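Robots in Shared Spaces — Handout 4: House Rules for the Simulated Kitchen
Posted January 9, 2018

Okay, so last time we got through the big safety standards, and I promised you something you could use in the lab. These are the rules we go by when we write and review kitchen tasks in Psarras, our simulator. Some come from the floor rules at the Posolora workshop, some from my own bad habits, and a couple from arguments I lost.

I get asked every year why a simulated arm needs good manners at all. Nothing breaks, right? Well, the code you write here goes onto the real arm in April, and whatever you let slide in the simulator comes along with it. I once reviewed a project that had 99 clean runs in simulation and an approach path that went straight through the spot where a person would stand to do the dishes. I'd like not to see that again! 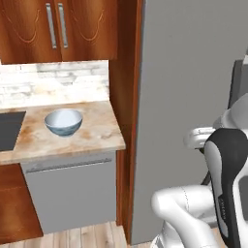 PART A: BEFORE THE ARM MOVES

A1. Write down the start state. What's on the counter, which doors are closed, where the gripper is. For this kitchen that might be as short as "upper doors closed, one bowl on the counter, bowl empty, gripper on the refrigerator side of the tall wood panel." One line is plenty, but it has to be there, and it has to match what the simulator loaded.

A2. List what's fixed and what can move. The tall panel between the counter and the big gray surface is fixed. Your planner needs to know that, and so do you, especially if your first idea was to head for the bowl in a straight line.

A3. Handles count as obstacles. People forget this one all the time. Long bar handles stick out past the doors, and a planner that treats a cabinet as a plain box will happily clip them. Model the bars.

A4. Set your speed limit before the first run and put it in the log header. Everyone starts at 16 percent of full speed. You can ask me to raise it once you've got a week of logs. (Yes, even in simulation. It's about the habit.)

PART B: NEAR AND AT THE OBJECT

B1. Slow down before contact — don't count on the contact sensor to do it for you. Illis, the grasp checker we use, will flag any approach that's still speeding up in the last stretch.

B2. Look inside the container before you plan a lift. "Bowl" and "bowl with something in it" are two different tasks, with different tilt limits. If you copy the empty-bowl settings over to a full one, I'm sending it back.

B3. Say where you mean to grip. "Grasp bowl" isn't a plan. "Left rim, fingers level with the counter" is one, and I can argue with it. 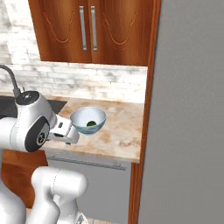

Fig. 2. Gripper at the left edge of the bowl, small green item inside. Rules B2 and B3 apply.

B4. Watch the rest of the arm, too. We all stare at the fingers, and meanwhile the elbow is down by the lower cabinets doing whatever it likes. Run your clearance check on every link, for the whole path, and attach the output.

B5. Sinks and faucets get a keep-out zone. Draw it generously. If your path only works with a tiny zone, you need another path.

PART C: STOPPING AND LOGGING

C1. A stop is a stop. No automatic restart, ever. Someone types the restart command and puts their initials next to it.

C2. Decide ahead of time what the gripper does on a stop. Holding on is our default for bowls and cups. Write it down even when you're using the default.

C3. Keep the failed runs. The Fotmont log folder takes 3000 runs per team, so you've got room, and I grade the failures just as carefully as the good ones.

For next time: read Part B again, then mark up your own task file against it. Bring a printout. The checklist is worth 84 points, and the rest of the grade is your written start state and your stop plan.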